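The Slow Business of Knowing When to Let Go

By six in the evening most of Jumska's staff have gone home, and Nadine Jaber has started reading log files. She has a mug of tea and two monitors. On the left one is a plot of finger width against time. On the right one is the code that is supposed to explain it.

Jaber leads the planning software at Jumska, a small company in Grestthorpe that writes control and perception code for robot arms made by other people. The product she works on is called Drallier. It takes recordings of a person picking things up and putting them down with a hand-held gripper, and turns them into something an arm can follow.

The hard part, she says, is the end of the motion. Reaching for an object is a problem with a lot of published work behind it. Deciding that the object has arrived where it should be, and that the fingers can open, gets less attention.

"People think of release as the easy half," she says. "You open your hand and you're done. Then you watch an arm drop something from two inches up because it was sure it had touched the table."

Drallier's first version used a fixed rule. When the gripper stopped moving downward, it opened. That worked on flat boxes and failed on anything with a curved underside. The second version learned the timing from demonstrations, and it did better, but it also learned habits. If the person holding the gripper tended to pause before letting go, so did the arm, even when there was no reason to wait.

Georges Khasawneh wrote the tool that finally made those pauses easy to see. It lines up the wide-angle view from the gripper with the finger width and the estimated position, and lets an engineer scrub through all three together. Before that, the team checked recordings one file at a time in separate windows. A set of 141 recordings could take most of a week.
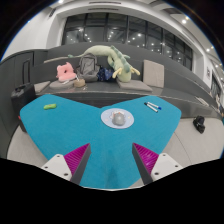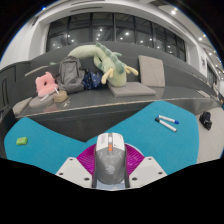
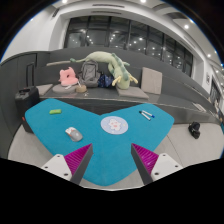

Wide-angle views from the hand-held gripper, with the teal surface and the gray seating behind it.

Khasawneh's tool flags a recording for review when the position estimate and the video disagree. The usual cause is tracking. The software works out where the gripper is by following fixed points in the room, and it has trouble with glass, glossy surfaces and repeated patterns. A reflection shifts as the gripper moves, and if the tracker takes it for a real corner, the whole path bends a little.

"A little is enough," Khasawneh says. "If the path is off by the thickness of a coaster, the arm presses down too hard or lets go too soon."

He spent much of last November on a filter that throws out points that move the wrong way for their distance. In the first set he tried it on, 30 recordings had been marked as unusable. The filter brought back most of them. The others had to be recorded again, because the view had been blocked for too long at the moment of the grasp.

The planner itself has changed too. It used to commit to a full path before the arm moved. Now it plans a short stretch, looks again, and plans the next one. Each stretch has to be ready in 50 milliseconds or the arm slows down to wait for it. Jaber's team moved the image processing onto a separate thread to meet that limit, then spent a month chasing a bug in which the planner sometimes used a picture older than the one before it. The fix was four lines long.

One early customer is Ostapchuk, a firm that packs repair kits. Its parts come in small bins and are rarely in the same position twice. The firm's engineers asked for one thing that was not on Jumska's list, a plain text message saying why the arm had stopped. Drallier had been giving them a number. There were 82 of these codes, and several meant nearly the same thing.

Jaber has been rewriting them in full sentences between other jobs. She keeps the old numbers in brackets at the end of each message, as a few people at Ostapchuk have learned them by heart.

The release problem is still open. The current version compares the load on the fingers with what the camera shows and waits until both agree. It is slower than the team would like, and soft objects still confuse it, as they squash before they settle. Jaber wants to try a version that opens the fingers slightly, checks whether anything has shifted, and then decides. Khasawneh thinks it will double the number of cases they have to test. They plan to start on it once the error messages are finished.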